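Review: the Garurby folding arm, seen at the Hakatia open day

Rating: 2 out of 5, with room to move

I fold a lot of towels. My wife and I run a small guest house, and in December, when every room is taken, the laundry table is where I spend my evenings. So when Hakatia announced an open day for the Garurby, their arm for handling washed linen and clothes, I signed up and drove over. I paid for my own gas and nobody gave me anything except coffee.

The Garurby is an arm with a gripper on the end and a small camera by the wrist. You put cloth in front of it, it picks up a piece, finds an edge if it can, and folds. The software that decides where to grab is called Flillus and is sold separately, by subscription. That was mentioned late in the talk and rather quickly.

The talk took most of the first hour. We were told the arm had folded 854 pieces during testing. I asked how many pieces it had been given in total and was told that figure was being prepared. I asked what kinds of pieces and got the answer "a household mix." Maybe so. A household mix at my place includes fitted sheets, and I didn't see one all day.

Then we moved to the demonstration tables, which is what I had come for. Flat hand towels went first, and they went well. The arm picked them up by a corner, laid them down, folded them in half and in half again. The stack was neat enough that I'd have put it in a guest bathroom. It was slow, though. I timed one towel on my phone at 23 seconds from first touch to finished fold, and I am no champion but I can beat that while talking on the phone.

Dark, bunched cloth was a harder test, and to my mind the more honest one. Laundry comes out of a dryer in a heap. A navy piece with a waffle weave gives a camera very little to go on once it is bunched up, because a fold in the cloth and the edge of the cloth look much alike in shadow.
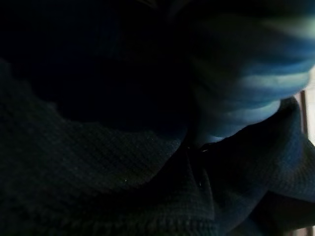 I stayed at that table longer than at any other. Of the 10 attempts I watched with bunched cloth, the arm got a fold I would accept in fewer than half. In the others it pinched the middle of the piece, lifted it, put it down again and tried from another side. Twice a member of staff reached in and shook the cloth out by hand. If I have to stand there shaking things out, I may as well fold them.

To be fair to the thing, it never damaged anything that I saw. The grip is gentle, and it let go when a piece snagged. It was also quieter than I expected, more of a hum than a whine. I could imagine it running in the next room while people slept.

What I couldn't get was a price. The staff said it would depend on the installation. They did say the arm needs its own table and good, even light, and that the table has to be bolted down. My laundry room has one window and a ceiling bulb. I asked whether a brighter lamp would be enough and the answer was that their installer would advise.

I also talked with a visitor from Goicoechea, a linen rental outfit, who liked it more than I did. Their work is flat sheets and napkins all day, pressed and all the same size, and I can see the appeal there. Mine is bathrobes, odd socks left behind under beds, and towels in three sizes.

Good: careful with fabric, quiet, tidy work on flat towels.

Bad: slow, poor with dark cloth in a heap, software costs extra, no price given.

Would I go to another open day? Yes, if they let visitors bring their own laundry. I suggested it on the feedback card and offered a bag of ours, fitted sheets included. Until then I'm keeping the old table and the radio.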